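Jun 23, 2018
Gripper budget, second pass

Terstead came back at $2,224 for a replacement pair of hand-held grippers, fingers included. Their sheet says the pads are "maintenance free." I'd like to see that in writing with a number next to it. Plillum is 10 percent cheaper but won't quote spares separately, so no idea what year two costs.

Told both of them the test item is the food wrap box, in and out of the basket. Neither asked how big it is. 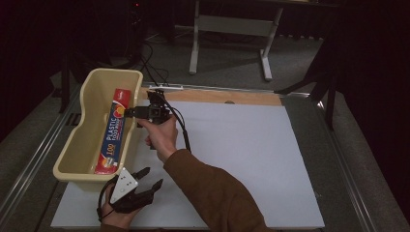
Wrap box in the basket, a gripper in each hand.

Before anyone signs for new hardware, look at the pads. Tape is ragged on both fingers and peeling in flaps on the left. Arms and brass bushings I can't fault by eye. We may be pricing whole units to fix a tape problem. Szűcs sells pad stock at $33 a sheet, which I'd try first. 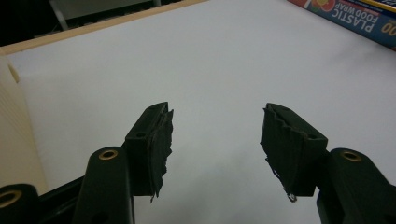
To do before December
Order one sheet from Szűcs, re-pad both fingers, log 100 grasps.
Ask Plillum again for a spares list.
Bullby demo: not paying for shipping.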